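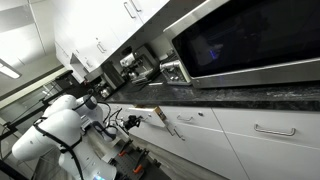 How often do you oil a butcher block countertop?

Once a month for the first year, then whenever water stops beading on it.

gilbert_lane
OK so that's what the card from the shop said, word for word, and I have followed it like scripture since May. I still have a gray ring by the sink the size of a coffee can lid. The tops are maple, 10 feet in one piece, finished with the Laltetel oil they sell at the register. I wipe it on, wait, wipe it off, same as everyone. What am I doing wrong? I paid $154 to have the sink hole cut and I would really like to not wreck the thing.

mudroom_mel
Gray by the sink is water sitting there. Do you keep a dish rack on it? Mine went gray under the rack feet in two weeks and I'd oiled it plenty. Moved the rack to the other side of the sink, sanded the spots with 120 and then 220, oiled again, gone.

gilbert_lane
No rack. There's a soap bottle though. One of those pump ones that drips down its own neck. Ugh.

mudroom_mel
There's your ring :)

plankton45
Going to disagree with the card. Plain mineral oil near a sink is a waste of time, you can do it monthly or hourly and it still washes out. You want a hardening finish in the wet zone. I used the Dastow hard oil, three coats, a day between coats, and I haven't touched it since we moved in. Food prep area I left with the soft stuff so I can cut on it.

oldpine
You cut directly on your counter?

plankton45
Sure, it's butcher block.

oldpine
It's a counter. I have a board for that. Different strokes I guess, but I'd lose my mind over the knife marks.

plankton45
I like the knife marks!

Hattie_in_the_hills
Careful mixing two finishes on one slab. I did what plankton did and there's a line where they meet, glossier on one side, and in the late afternoon when the sun comes in low you can see it from the hallway. My husband says he can't see it. He can see it.
If you go to a hard oil I'd do the whole top. You need the mineral oil out first though – wipe it down with mineral spirits a couple of times, windows open, let it dry overnight, then sand. Hard oil won't cure right over the soft stuff. And lay the rags out flat outside when you're done, don't ball them up in the trash. They can catch fire on their own.

gilbert_lane
Wait, the whole top? All 10 feet? I just got everything put back on it.

Hattie_in_the_hills
Sorry! It's one long weekend and then you're done for years.

oldpine
Or sand the ring, put the soap on a saucer and carry on. I've had mine on mineral oil and beeswax for ages (the Olla paste, the one in the flat tin) and the sink end looks fine. You do have to wipe up after yourself, which in my house took some training.

mudroom_mel
Seconding the saucer. Also check the underside around the cutout. Did they seal the raw edge when they cut the hole? Mine didn't, and end grain drinks like crazy.

gilbert_lane
Just crawled under with a flashlight. Bare wood all the way around the cutout. For $154!!

plankton45
Call them before you do anything else. That should have been part of the job.

oldpine
On this one plankton and I agree.

gilbert_lane
Left them a message. Soap is on a saucer, sandpaper is on the list, and I'll decide on the hard oil once I hear back about the edge. What grit did you stop at, Mel, 220?

mudroom_mel
220, yep. Any finer and mine didn't take the oil as well.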